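September, and the evenings have gone cold enough that I shut the window before supper. Slept badly again. I have been off coffee after noon for 2 weeks now on the advice of Emilian Grecu, who swore I would notice a difference by the fourth day. I noticed that I missed coffee.
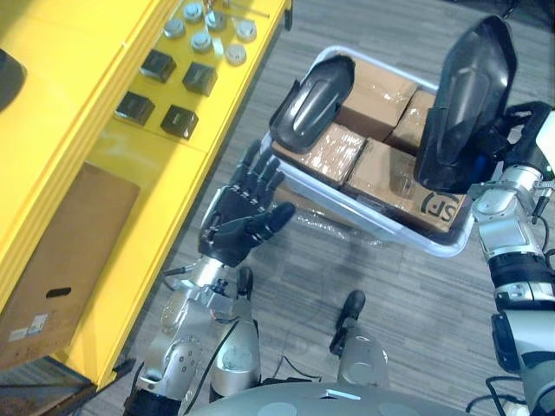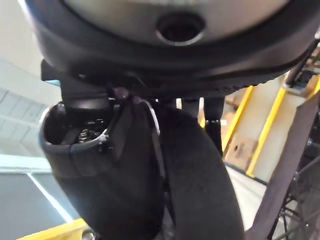
Emilian has moved on to magnesium anyway. He came by this morning with a bottle of the Skular capsules and put it on my kitchen table like a man delivering a verdict. The label says they support restful nights. I asked him what "support" meant. He said it meant they worked. I said if they worked the label would say so, and he told me I was being difficult, and then he ate two of my plums and went home. The bottle is still on the table. I read the small print after he left. One capsule before bed, or two, or as needed, which covers most of the possibilities.

I don't mean to be unfair to him. He does look better than he did in the spring. But in the spring he was working nights and living over a bar, and now he does neither, and when I brought this up he waved it off as if moving house were a detail. He has also quit reading the news. If you change four things in one summer and feel better at the end of it, I don't see how you get to give the credit to the one that came in a bottle.

Went to the talk at Lellside in the afternoon. I had said I would go and so I went. It was called something like Sleep and the Modern Household, and the speaker wore a ring that tells her how she slept. She told us she had woken up that morning feeling fine, then checked and found out she had slept poorly, and after that she felt tired. She told this as a story in favor of the ring. People were nodding. I looked down the row to see if anyone else had heard what I heard, and a woman in a green coat raised her eyebrows at me, so that makes two of us.

There was a chart showing that people who go to bed at the same time every night live longer. Maybe so. I would guess they also have steady jobs and no babies and nobody sick in the house. I put my hand up and asked whether the study had looked at any of that. She said it was a very large study. I said I was sure it was, but had it looked at that. She said she would be happy to send me the link. I gave her my address, spelled it out for her, and as of this evening nothing has come. I'll give it until the end of the month.

Afterward there was tea, real tea, at half past four in the afternoon, at a talk on sleep. I had two cups.

Virgil Filip drove me back. He believes in none of this and sleeps like a stone, which I hold against him. His mother used to say that if you couldn't sleep you hadn't worked, and he repeats it as though it settles things. I pointed out that I dug the whole back bed on Tănase's side of the fence and was still awake at three. He said then I must have been digging slowly. We talked about his roof the rest of the way. He has had a quote, and then a second quote from the same man with 200 added on for "access." It's a bungalow. I told him to get somebody else out before he signs anything, and he said he would, and he won't.

Supper was the end of the bean soup. It wanted salt.

I have been thinking about what I would accept as proof, since I'm always asking other people for it. I kept a notebook in August -- time to bed, time up, what I ate, whether I woke -- and I got it out again tonight. The trouble is that I don't trust it. On the bad nights I wrote half a page and on the good ones I wrote "fine," or nothing. So it reads like the record of someone who hardly slept all month, and I know that can't be right. I also see that I put down three o'clock nearly every time I woke. I doubt I looked at the clock each time. I think I woke in the dark and decided it was three.

So there goes my own evidence. I would have laughed at that notebook if Emilian had brought it over.

My grandmother slept in two pieces. Bed at nine, up past midnight to bake or mend, then down again until the rooster. She never called it a problem. I have read since that everyone used to sleep that way, and I have also read that hardly anyone did, both stated with total confidence. I only know about her. She lived in Lustberg in a house with one stove, and it may be that she was simply getting up to feed it.

What I'll do is this. No capsule tonight. The clock goes in the drawer, face down, so I can't look at it or pretend I have. Tomorrow I'm having coffee at two in the afternoon, with milk, and if I lie awake then at least I'll have had the coffee.

Must remember to return Emilian's casserole dish. And ring Virgil about that quote before he pays it.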